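The Ragged Line

The planner had been called Skemska since before I joined, and no one could tell me why. It decided which object in the bin to pick next and how the arm would get there. My job at Inura was to find out why it had stopped deciding.

It did not crash. A crash would have been easier. It took the point cloud, scored the grasps, threw out every one of them and asked for a new cloud. Then it did the same again. The log for one night was 2,000 lines long and nearly all of them said "no feasible approach."

I read it from the top with a cup of tea. The perception side looked fine. Segmentation found the objects and the poses were steady to a millimeter or so. I replayed the clouds in the viewer and turned them slowly, and there was nothing wrong with the objects at all. What was wrong was the wall.

Xiao, our collision checker, thought the far wall of the bin was 35 millimeters closer than it was. It had grown a kind of shelf there, starting halfway up. Any path that brought the wrist down near the back went through the shelf, and Xiao said no. It said no very fast, which had made our timing charts look wonderful.

I went down to the cell in my socks because my shoes were wet. I turned off the overhead lights and turned them on again. I put my hand flat on the wall of the bin, and it was where it had always been.

The wall was pale at the top and dark at the bottom. I had looked at it every day since December and never thought about it. The depth camera had trouble with the pale part, and the filter we had bought from Hukside filled the trouble in with a smooth, confident guess. The guess was the shelf.

I wrote two fixes. The first dropped any filled-in point that disagreed with the bin model. The second made the planner print the name of whatever it thought it was going to hit. I should have written the second one years ago.

Then I set the speed low, put my thumb on the stop button and let it run.

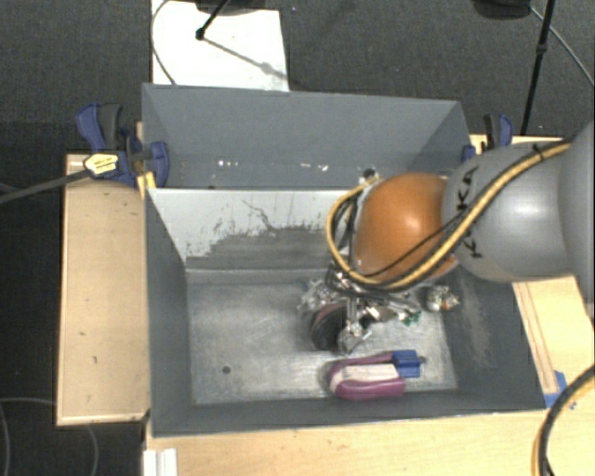 The arm over the near bin.

The wrist came down past the place where the shelf had been. The log said "approach accepted" and then, on the next line, "closing."

I kept my thumb where it was until the arm was back at home position. Then I started it again and went to look for my shoes.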